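Can a machine tidy the shed yet? Project report, group Tulach

Written up by Glenys Ngata. Draft two, references still to sort out.

Background. We wanted to know if a robot could do the boring end of a job most people hate, putting odds and ends away. Not folding shirts or cooking. Just pick the thing up, put it where it goes. Every kitchen drawer, garage shelf and shop returns bin needs someone to do this and it is dull work.

I spent a morning in April at Kalley, the garden and hardware shop near college, watching the returns counter. Mixed tubs, all sorts in them. The assistant sorted one tub in 4 minutes while talking to a customer. She hardly looked down. That was our yardstick and it was a bit depressing.

Method. Pick one item out of a metal bin, lift it clear, set it down in the right place. 91 tries in total, spread over all the items. A try counted as a pass only if no person touched anything. Dropped and picked up again by the arm still counted, we argued over that one. The scoring sheet is adapted from one Hinds made for last year's group, with the "nearly" column taken out becuase everything ended up in it.

Bin contents were a mix on purpose - blocks, a garden trowel, a clear plastic utensil, a thin stick, a green see-through ring. Some easy shapes, some awkward.

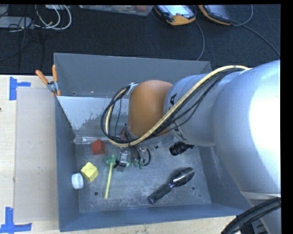

Is a robot ready to do this sort of chore at home?
For a few known items in a fixed spot, nearly. For a real drawer with whatever the family has thrown in it, we don't think so.

Results. 45 passes out of 91. Just under half. Blocks were best by a long way. The trowel was mixed, fine by the handle, bad by the scoop. Clear plastic was worst, our guess is the vision side struggles with see-through things but we did not test that properly so treat it as a guess. Thin things lying flat also poor.

Speed. Slow. Slower than the shop assistant by miles, and she was doing two jobs. We stopped timing single picks after the first session, should of kept going.

Cost. Trosent quoted us 2000 pounds for a small arm with no gripper. Much too dear for putting trowels away. A shop might think differently if it ran all night with the doors shut - but then someone has to come in and sort out the fails.

Problems with our own work. Too few tries per item. We knew the items beforehand, which a household robot would not. Same bin throughout. Also two of us scored differently at the start and we only noticed halfway, so the early numbers are a bit soft.

What next. More clear items, diffrent lighting, and a proper pile with things on top of each other. Also want to go back to Kalley and film a whole returns shift if the manager says yes. Table of results per item is in the appendix, once I have typed it up.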